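Enseñar a doblar la muñeca: informe final del proyecto Closto
Laboratorio de robótica, grupo 4
Última actualización: 22 de junio de 2024
Compartido 18 veces · 0 comentarios

1. Planteamiento

Closto nació con una ambición modesta: que un brazo moviera recipientes de un lado a otro de la mesa sin que ninguno de nosotros escribiera la trayectoria. Habíamos pasado el cuatrimestre anterior escribiéndolas y a nadie le quedaban ganas.

Probamos dos formas de demostrar la tarea. La primera, Lundar, era el mando a distancia: el operador se sienta, mueve una palanca y el brazo obedece con un retardo que invita a la reflexión. La segunda, Sedgwick, consistía en llevar la pinza en la mano y hacer el movimiento uno mismo, con la cámara montada encima.

2. Recogida de demostraciones

El plan pedía 100 demostraciones por método. Con Sedgwick llegamos a 112, porque perdimos la cuenta y seguimos. Con Lundar nos quedamos en 97 y lo dimos por bueno tras una votación breve.

La diferencia de ritmo fue grande. Con la pinza en la mano, una demostración dura lo que tarda una persona en mover una caja. Con el mando dura bastante más, y buena parte se va en corregir la corrección anterior. A cambio, lo grabado con Lundar ya respeta los límites del brazo; con Sedgwick descartamos unas 18 tomas en las que la muñeca humana hacía cosas que el robot no puede ni debe intentar.

3. El recipiente

Elegimos plástico transparente pensando en el caso difícil. Acertamos demasiado: los reflejos del borde y del fondo acanalado dieron más guerra que todo el código de sincronización.

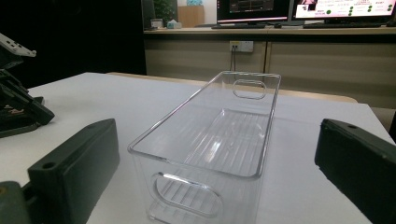
Figura 1. Bandeja transparente entre los dos dedos de la pinza, vista desde la cámara de la herramienta.

Para las tomas válidas fijamos una regla: acercarse con un dedo a cada lado y cerrar despacio. La mitad del grupo entendía «despacio» de otra manera, y en los datos se nota.

4. Pendiente

Falta entrenar con los dos conjuntos mezclados y repetir las pruebas en la mesa de Farnstead, que es más baja. Tenemos reserva para julio, si para entonces alguien encuentra el cargador del mando.

Compartir · Guardar · 0 comentarios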